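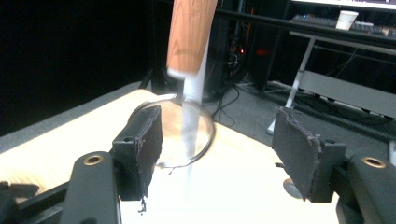 ## Small print and slow afternoons

I've been putting off reading my great-aunt's recipe notebooks for years, and in November I finally gave in. There are 10 of them, all filled in pencil, all in handwriting that starts out beautifully round on the left of the page and has shrunk to nothing by the time it reaches the right. My eyes aren't what they were (I blame the bus timetable in Wulton, which is printed for ants), so a magnifying glass has been my best friend all winter. I'd forgotten how nice it is to use one! You go so slowly that you end up reading things you'd normally skip, like the prices in the margins and the rude remarks about other people's sponge.

The first notebook is nearly all jam. Plum, damson, something called Urkumley marrow jam that calls for more ginger than I've ever had in the house at one time. I made a half batch and it set like a paving slab, so I think I've misread a quantity somewhere. The fraction is either a quarter or three quarters and there's a blot on it. If anybody has a family version, please send it in, especially if yours can be got out of the jar with a spoon.

Notebook four is where she gets chatty. She'd started cooking for the chapel teas by then, and one page gives a list for a tea that fed 59 people, with 'ran out of ham AGAIN' underlined so hard the pencil has gone through. Another page is a letter she never sent, to the makers of her oven, complaining that it was hotter on the left. I do love that she wrote it out neatly and then stuck a shortbread recipe over the bottom half.

I've been typing it all up as I go. Notebooks one to three came to 2,385 lines, and my wrists know about every one of them. A few tips if you've got a similar pile in a drawer:

- Work by a window in the morning if you can. Pencil goes shiny under a lamp and you'll lose half the words.
- Type what's there, spelling and all, and put your guesses in brackets.
- Don't try to flatten the stained pages. I did, and now one of them is two pages.
- Stop for tea before you get cross, and keep the tea on another table.

I bought a Flarix folder to keep the loose cuttings in, which does the job, though the rings are stiff. The cuttings are mostly knitting patterns and one very long article on chilblains.

Next month I'm going to have a go at her Yilma loaf, a sort of dark fruit bread with cold tea in it. It uses 900 grams of flour and makes two, so one will be coming along to the coffee morning for you to try. Bring butter - she's quite firm on the page that margarine won't do.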